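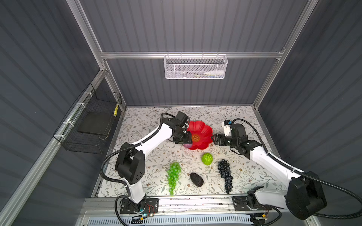
My uncle left me nineteen percent of a vinegar company, and for the first year I thought that was hilarious.

I mean, it's a funny thing to inherit. Other people get a watch. I got a fat envelope of share certificates in Hotley Vinegar & Pickling and an invitation to the annual meeting, which was held upstairs from the bottling floor, so everyone's eyes ran the whole time and you couldn't tell who was upset. I'd been teaching middle school band for most of my adult life. I went because there was lunch.

The lunch was very good, by the way. Ham, rye bread, and these tiny pickled pears I still think about.

Jasper Verbruggen ran the place. He'd been running it since before I could drive, a long stooped man with a cardigan he buttoned wrong, and he gave his report standing up with one hand on the back of his chair. Sales were fine. The roof needed work. The dividend would be the same as last year. Then he asked if there were questions, and there weren't, and everybody went for the pears.

So that was year one. Year two is when Brenska showed up.

Brenska was a fund. I never did figure out whether it was named after a person or a town. They had bought out the Aerts cousins, all of them in one go, and the Aerts cousins had been holding a third of the company since the war without ever saying a word. Now there was a woman named Tureo in their seat. She had read everything. She'd read the minutes from meetings before I was born! She was polite and quick and she ate a pear and said it was delicious, and then she put a sheet of paper in front of each of us.

I still have mine. It's got a ring on it from my coffee.

What it said was that Hotley made money, but less than it could. The barrels took too long. There's a way to make vinegar in a day or so with big steel tanks and a lot of air, and there's the way Hotley did it, which took most of a year and a building full of wood. If you sold the barrel house and the land under it (the river had gotten fashionable, there was a climbing gym now) and put in the tanks, every share would be worth half again as much. She'd worked it out per holder. Mine had a number on it that I read a few times and then folded over so I wouldn't keep looking.

"And the people in the barrel house?" said Jasper.

"There are three," said Ms. Tureo. "I've provided for them on the second page."

She had, too. It was a decent package. I want to be fair about this because when I tell it at parties I make her sound like a shark, and she wasn't one. She'd thought about those three people more carefully than I had, and I'd met them.

Jasper didn't have a sheet of paper. He said the company had always considered that it owed something to the town, and she asked him what, exactly, and he stood there with his hand on the chair. I was rooting for him so hard. I wanted a speech! But he just said, "Well, the usual things," and sat down, and we agreed to vote in June.

That was a bad spring for me. My furnace died. My sister kept asking, in the voice she uses for money, whether I'd "thought about timing." I ran the numbers on the back of a concert program during the sixth graders' sectional, with the trombones going, and what I came up with was that I could stop. I could quit teaching and fix the furnace and stop. I liked teaching, mostly. I also liked the idea of a morning without trombones.

And with Brenska's third and a dentist who'd already promised her his shares, she only needed me. She never said so. She sent me one very nice email with an attachment.

A week before the vote I drove out to see Jasper. I had a notion he'd talk me into something, one way or the other. He took me through the barrel house instead, and I'd love to tell you it was beautiful, but it's a shed. It's dark and it stinks and there's a drain you have to step over. There were 220 barrels, he said, and he wrote down the temperature of every one of them in a notebook.

"Is it better?" I asked. "The slow stuff?"

"I think so," he said. "My wife can't tell."

"Then what's it for?"

He thought about it for so long that I started reading the fire extinguisher tag. Then he told me that when his father had the company, there was a bad winter, and the bank wanted the barrel house, and his father went and talked to the growers. The growers let their bills ride until the fall. Every one of them. There was no contract or anything. His father paid them back in the fall with nothing on top, and they'd all gone on as before.

"So you owe them," I said.

"No, we paid it."

"But you feel like you do."

"I feel like they'd do it again," he said. "I couldn't put that on a sheet of paper. She asked me what we owe and I've been up nights over it, and that's all I've got. You couldn't sell it to anybody."

I drove home with the windows down because my coat smelled.

Here's where I should say what I did and why, and I've told it a bunch of ways. I voted no. My sister thinks I got sentimental. The dentist thinks I was holding out for a better price, and he respects me for it, which is awful. The truth is I went in with the pen in my hand and didn't know, and Ms. Tureo smiled at me, and Jasper had his cardigan on wrong again, and I heard myself say it.

She took it very well. She shook my hand. Brenska sold their piece two years later to somebody quieter, and I got a card from her, from a different firm, wishing me luck with the roof.

The roof cost a fortune. There was no dividend that year or the next one. I taught through both of them, and the furnace I put on a credit card, and I'd lie there some nights listening to it run and doing the arithmetic on that number I'd folded over.

Jasper died last winter. They asked me to take his chair for a while, just until they found someone, and that's why I'm sitting up here at eleven at night with his notebook. The last page he filled in stops halfway down. Mine starts under it: 10/9/25, barrel one, and then a temperature, and I've got my sevens crossed the way he did, I don't know when I picked that up.

One of the growers called this afternoon. Bad year for apples, hail. He wanted to know if we could pay him early, before he'd delivered, and he was embarrassed to ask.

I said let me look at the account and call you back. I've looked at it. It's $486 over what we need to make payroll.

I'm going to call him in the morning, as soon as it's decent.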